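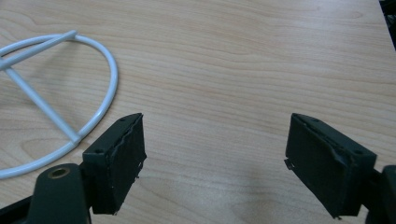

Takeshi Takeda asked me whether he'd still have a job on the bench once the cell was running, and I told him yes, though it would be a different one. You'll probably get the same question at your site, so have that chat before you start section 2!

Section 2: Sharing the bench at Nillthorpe

We used to sort wire parts by hand, up to 3000 in a shift (my wrists still remember it). Now the Costeck arm does the lifting and one of us runs the bench.

1. Clear the tabletop and wipe it down.

2. Lay one part flat on the wood. White coated parts can throw a bright patch under the overhead lights, so turn the part a little if the screen complains.

3. Open the fingers fully and look at the rubbery lining on both inner faces. If an edge is ragged or a bit is peeling away, write it in the log and ask for a new pair before the shift begins.

4. Pick job 41 on the Matos panel, press Ready, then step back behind the line.

5. Watch the first pick all the way through. After that you're free to do checks and paperwork, and that's where most of your day goes now.

Note: if the arm stops with code 63, it wants a person to decide. Pass or reject the part, then press Ready again.

Caution: never reach between the fingers while the Beltico light is green, even for a second. Press Stop first and wait for red.

Swap over at 2 o'clock and tell the next person which codes came up.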